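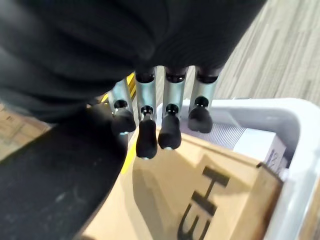 7. Setting up the bins

Your Trenstead rack is standing, the feet are level, and now comes the part we like best - filling it! Open-topped bins make all those small loose things so much easier to find, and once you have a good system going you'll wonder why half of it ever lived in drawers. Choose a bin you can get a whole hand into from above. The white plastic one has a wide, rounded rim that is kind to your wrist when you're reaching for the last few pieces, and its slightly translucent wall lets a little light through to the inside.

You will need
The bins for your rack
A clean dry cloth
Shelf liner (optional, see Section 10)
Labels and a marker

7.1 Preparing the bins

1. Peel off any stickers and wipe each bin inside and out.
2. Run a finger along the whole rim. If you feel a rough spot or a burr, set the bin aside and contact Julley for a replacement.
3. Put the bins on the floor in front of the rack and try a few arrangements before lifting anything. Five minutes of shuffling saves a lot of climbing later.

Note: Leckie liners fit every Trenstead shelf, but the long ones need trimming at the corners where they meet the uprights.

7.2 Setting the shelf heights

1. Take everything off the shelf you want to move.
2. Find the matching holes on all four uprights. Count up from the floor each time - it's easy to be one hole out at the back.
3. Seat the clips, lower the shelf onto them and press down firmly at each corner.
4. Leave enough space above each bin for your hand and forearm. A gap that looks generous when the bin is empty gets tight very quickly once it's full.

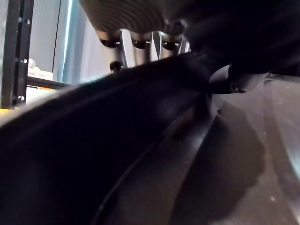 5. Check the shelf with a level before loading it. A small tilt hardly matters for square boxes, but anything round will find it right away.

Caution: Never move a loaded shelf. Keep the top shelf below 36 inches if children use the rack.

7.3 Loading

1. Put the heaviest items on the bottom shelf and work up.
2. Fill bins to just below the rim. Heaped bins look wonderfully plentiful and spill the first time you slide them out.
3. Stand large curved or round pieces near the middle of the shelf, well away from the front edge, and tuck smaller things behind them only if you rarely need them.
4. Lift bins with both hands under the base. The rim is for steadying, so please don't carry a full bin by it.

Tip: Try one bin for each job instead of one for each kind of item. The Drondik layout sheet in the back pocket has plenty of ideas for craft rooms, garages and pantries, and we'd love you to scribble all over it.

7.4 Care

Wipe bins with warm water and a drop of dish soap. Check the clips again after the first week of use.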